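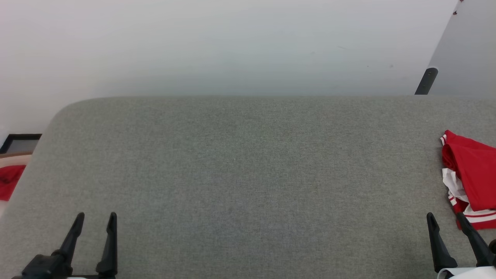 Posted by the author, Uniform and Equipment Coordinator, Civton Juniors

Blog > Club Notes > Laundry and Storage

Print this page | E-mail this page

The end-of-season return of club clothing commenced on Thursday, and I wish to record the procedure adopted this year, as several families have enquired about it.

All folding is now carried out on a fabric-covered surface. The grey felt-like texture holds a garment in position while the sleeves are turned in, which the polished benches at the Grulport hall never did. Red and white clothing also shows up clearly against it, and a stray sock is seldom overlooked.

Items are to be taken from the pile one at a time. Each is laid face down, smoothed from the collar or waistband towards the hem, and folded in thirds lengthwise before being folded once across. Where there is striped trim, the stripes should be aligned at the edges. Garments left bunched overnight will crease along the trim, and ironing over it is not recommended.

Of the 91 pieces issued in January, 54 have been returned. Families holding the remainder are asked to launder them in cold water, without fabric softener, and to dry them in the shade. My own household has used the Leite powder for two seasons with satisfactory results, although the colour of the older shirts has faded regardless.

Folded clothing is stored by size in the Fastgate tubs, smallest at the bottom. Lids are to be labelled on the short side only. Last year's labels were placed on top and could not be read once the tubs were stacked.

Shorts with perished elastic should be set aside in a separate bag. I shall attend to those at home over the winter.

Print this page | E-mail this page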